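Vellwood Prep Set – Setup Guide
Section 3: Laying out the board and bin

Before you start: wipe the table down and let it dry. Board slides on a damp surface.

1. Peel the film off both faces of the cutting board. Wash with warm water and a drop of soap, no scouring pads.

2. Set the board down groove side up. The groove catches juice. Angle is up to you – diagonal is fine if it suits your arm.

3. Put the scrap bin behind the board. Leave a small gap so you can lift either one without bumping the other.

4. Greens go to the side of the board, trimmings in the bin as you go. Dont let it fill past the 300 ml line.

5. Done chopping? Empty bin, rinse both, stand the board on edge to dry.

CAUTION: No boiling water in the bin. It will warp.

Note: Beets and berries stain. A reddish patch on the board is normal and mostly fades after a few washes. Baking soda paste helps, leave on for an hour adn rinse.

Replacement bin: order part 617 from Prorker.

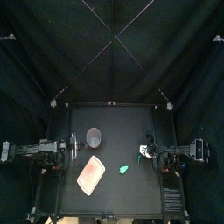 Lids are sold separately, same part list. Next section covers the knife rack.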